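Gralo Forum > Workshop and Storage > Bins and Bench Tops

Topic: Worn spots in a metal bin, fix or leave?

benchrat26
Posted Tuesday, 7:40 am

I have a big gray metal bin with sloping sides that sits on the wood benches. The inside of the back wall has gotten scratched up, mostly vertical marks, and there is a wide patch of dark gray spots low down where the slope ends.

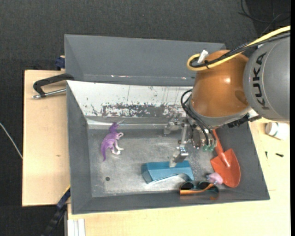 I wiped it with dish soap and then with Vidness degreaser and the patch looks the same. Parts still slide down fine. I'm deciding between sanding it, putting a liner in, or leaving it alone. A new bin the same size is $466 before shipping.

ospina_shop
Posted Tuesday, 8:15 am

Leave it. Scratches running up and down the slope come from boxes going in and out. Mine has looked like that for years and it holds parts the same as it did new.

lidless
Posted Tuesday, 9:02 am

I don't agree. Run a rag over the patch. If it snags, you have burrs, and burrs mark up cardboard and plastic. I would go over it with a fine pad, by hand, in the same direction as the scratches.

ospina_shop
Posted Tuesday, 9:20 am

If the wall is coated, a pad takes off what coating is left. Then you get rust. Find out what the surface is first.

benchrat26
Posted Tuesday, 12:31 pm

Rag test done. No snags on the scratches, a little drag on the patch. I don't know if it's coated. The seller page only says "metal bin, gray."

menance_lane
Posted Tuesday, 1:05 pm

We put a rubber mat in the bottom of ours and it stopped most of the noise. It does nothing for the walls - boxes still rub there. Mat was $26.

lidless
Posted Tuesday, 1:18 pm

A mat on the floor of the bin also holds grit. You have to pull it out and shake it.

benchrat26
Posted Tuesday, 4:50 pm

I'm going to leave the scratches and try the pad on one corner of the patch. If it rusts there I'll stop. Will post again in April.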